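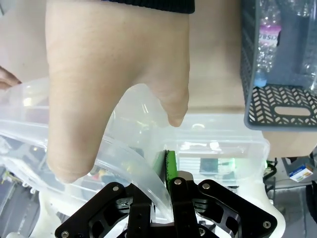 How to Sort and Store Crushed Cans at Home

Posted by Mirjam Marti in Kitchen and Recycling

Aluminum cans take up more space than almost anything else in a kitchen recycling bin. Crushed, they fit in a box on a shelf for weeks, and one trip to the depot takes care of the lot. I have been doing it this way for three years in a small apartment in Skirbridge, and the steps below are what I have settled on.

Check your local rules first. Some places that pay a deposit want cans whole, with the bar code readable, and will turn away a flattened one. Our depot, Gromosus, pays by weight and takes them crushed. If yours runs cans through a machine, skip the crushing and use bigger boxes.

What you need

Two clear plastic storage boxes, one larger than the other
A dish towel
A pair of work gloves, if you crush by hand
A strong magnet
A kitchen scale (optional)

Clear boxes are worth the extra dollar or two. You can tell how full they are without taking them down, and you will spot a bottle cap or a wad of foil before it ends up at the bottom. Pick ones with a thick, rounded rim. A thin rim digs into your fingers when the box is full, and the cheap pair I started with split at the corner the first winter.

Step 1: Rinse and drain

Rinse each can with a splash of cold water and turn it upside down on the dish towel. Leave it there until the next morning. Soda is the worst for this — even a spoonful left in the bottom will make the whole box sticky and bring in ants by September.

Step 2: Crush

Squeeze the middle of the can until the sides meet, then fold the ends in. It does not have to be flat. A can folded into a rough wedge packs nearly as well as a perfect disc and takes far less effort. Wear the gloves if the metal tears, and put torn cans in last so the sharp edge stays on top where you can see it.

Leave the pull tabs on. They are aluminum too, and loose tabs get lost.

Step 3: Fill the small box

Keep the small box within reach of the sink. Drop the day's cans in and don't bother arranging them. Test anything you are unsure of with the magnet before it goes in. Aluminum won't stick. Soup and vegetable cans are usually steel and belong in a different bin.

When the bottom of the box is covered, tilt it so everything slides to one end. The gap that opens up at the other end is the space you have left. 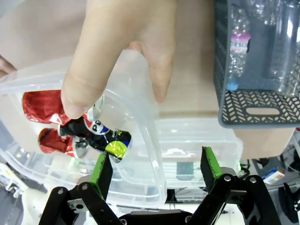

Hold the box by the rim and tip it until the cans slide to one side.

Step 4: Move them to the large box

I do this on Friday after supper. Set the large box down on the table and pour from the small one slowly, with a hand ready at the rim to catch any strays. If you have someone to help, let one person steady the large box.

Give the large box a few short shakes when you are done. Then tip it toward you and look through the cans again. This is your last easy chance to pull out anything that shouldn't be there, and it is much simpler with a few cans in the box than with a few dozen. 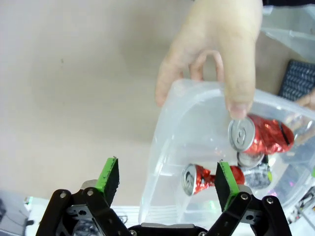
Turn any can that is standing on end onto its side. Long ones go against the walls and the flatter ones fill the middle. Don't press down hard on the pile to make room, as the plastic will bow and the lid won't close.

Step 5: Weigh and drop off

An empty 12-ounce can weighs about 13 grams, so you need a lot of them before the trip is worth the gas. I wait until the scale reads 2000 grams, not counting the box. Write the weight of the empty box on a piece of tape and stick it to the bottom. Mine is 328 grams.

Cleaning the boxes

Wash both boxes with warm water and dish soap each time you empty them. For a sour smell, leave a little baking soda and water in the bottom for an hour. Let them dry with the lids off.

Comments

Marijke Van Hecke: Does the magnet test work on bottle caps? I have a jar with almost 200 of them.

Mirjam Marti: Most are steel, so they will stick. Keep them out of the can box and ask your depot how they want them.

Gebremedhin Chala: I line the large box with newspaper and it saves washing. Change it every time you empty the box.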